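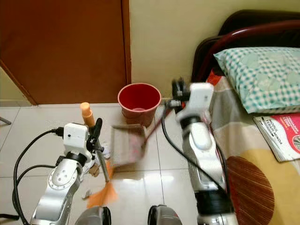
Avora Household Kit: Evaluation Data Card
Release 3, March 8, 2024
Maintained by Messina. Contact: Amancay Vergara.

Summary
The Avora kit is a two-arm package for light domestic cleaning, supplied by Claltska. This card accompanies the recordings made during our review of the kit. It is intended for institutions considering a purchase or a lease.

Contents
The release holds 12 sessions, each in its own folder. Every folder contains head camera video, joint positions for both arms, gripper state, and a plain text log. Floor sweeping with a broom and dustpan is the main task. Sessions were recorded in furnished bedrooms with tiled floors, and household items were left in place.

Equipment
2 arms with grippers
Head camera
Brasard control software, installed on the operator's computer
Brooms and dustpans are not supplied. Ordinary long-handled models may be used.

Known limitations
Fast strokes produce motion blur in the video, particularly at the bristles and the dustpan. Small debris may be difficult to label in these passages. Three sessions lack gripper state for the right arm and are marked "partial" in the log. Sweeping beneath beds was not evaluated.

Use
The recordings may be used for research and for purchasing decisions. Redistribution requires written permission from Messina. Printed matter and personal belongings visible in the rooms must not be used to identify residents.

Corrections
Send corrections to the contact named above, with the session folder and the time in the video. The next release is planned for July.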